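Kodari Parallel Grippers, set of 2
Reviewed by Anselmo Casado

My shirts have been folded by hand for decades, badly, by me. Handing the job to two robot arms in a shared workshop seemed a reasonable way to avoid learning how to do it properly, and the Kodari grippers were the last thing on the shopping list.

They arrived in August with a manual of 4 pages, 2 of which are warranty. Mounting was easy. Cable routing was left to my imagination, which ran to one loop too many on the side with the braided cable. Leave more slack than you think at the wrist, then leave a bit more.

I worked on a cardboard floor with a grid of blue painter's tape, the cheapest calibration target I know of and the only one I can replace from the junk drawer. Bold stripes are worth having on your test cloth, too — a crooked grab shows up right away. 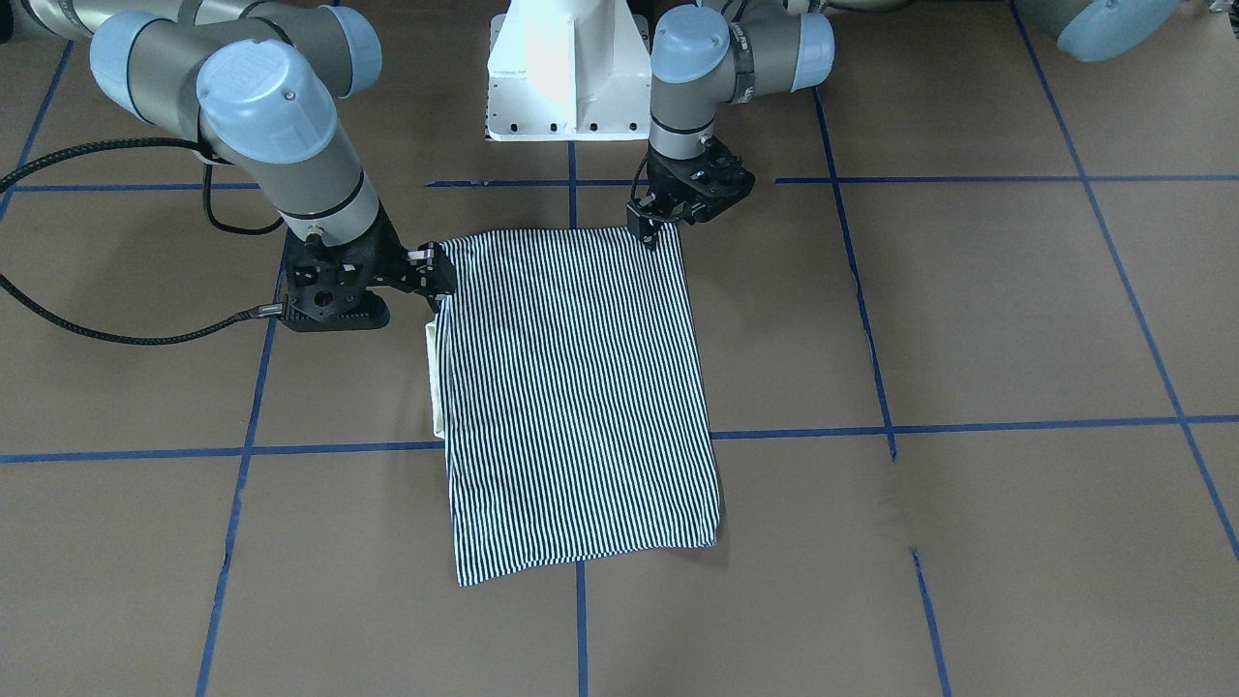
One corner each: both grippers on the striped cloth, over the tape grid.

Grip on thin cotton is very good. The open fingers weigh little, and the holes give you somewhere to bolt things you haven't thought of yet. Layered fabric is another matter. Mine pick up the top layer with great confidence and forget the one underneath about as often as I do.

The Kodari software logs every open and close, and mine passed 4,000 cycles before a fingertip screw worked itself out. Threadlocker fixed it. The old Kaneko pair I used before needed tightening weekly and sounded like a stapler.

Good grippers, poor manual. I'd buy them again, and I'm still ironing.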